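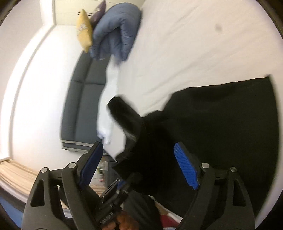 2026-07-20

Residence diary, Drisach House. Entry made at the close of the day shift.

The day was given over to linen in the upper rooms. Work began at the far end of the corridor and moved toward the stairs, the reverse of the usual order, as the guests in the two rooms nearest the landing had asked for a late departure. Both were out before noon.

The black cloths were taken up on the beds again. The house bought them in February from Zokico, following the decision to protect the white bedding from luggage, and they have now been through a full spring of use. My view remains mixed. They hide marks well and they fold without much trouble on a bed that has already been made up with its fitted sheet. They also collect lint from anything pale, and each one must be shaken at the window before it is folded. I have asked that they be washed apart from the towels. The request was made once before and was followed for perhaps a fortnight.

White fitted sheets are to be looked over under the ceiling light before any top covering goes on. Small dark marks are easily missed in the afternoon, when the blinds are half down. A marked sheet goes in the gray hamper for treatment and does not return to the shelf until it has been checked a second time. I went through this again with the morning staff, who were patient about it.

The laundry account from Mangundap arrived in the noon post. It stands at 560 for the period, and the sheet count given is 183. Our own book has a lower figure. I have set the account aside and will compare the two tomorrow with the delivery slips, of which two are still missing from the folder. The slips may be in the pocket of the old apron on the pantry door. I did not have time to look.

Room 4 remains closed. The window catch was repaired on Friday, but the paint on the sill is tacky and the smell has not cleared. The bed there has been left stripped and the mattress turned on its side against the wall.

Folding took longer than planned. The larger cloths are awkward for one person, and I found it easier to lay each one flat across the mattress, bring the long edges together, and fold toward the foot of the bed. I intend to write this up for the cupboard door. The present notice still describes the quilts we had from Drondosura, and those were given away last year.

Weather close and warm. Corridor windows open until six. Pillowcases to be ironed in the morning, and starch is needed.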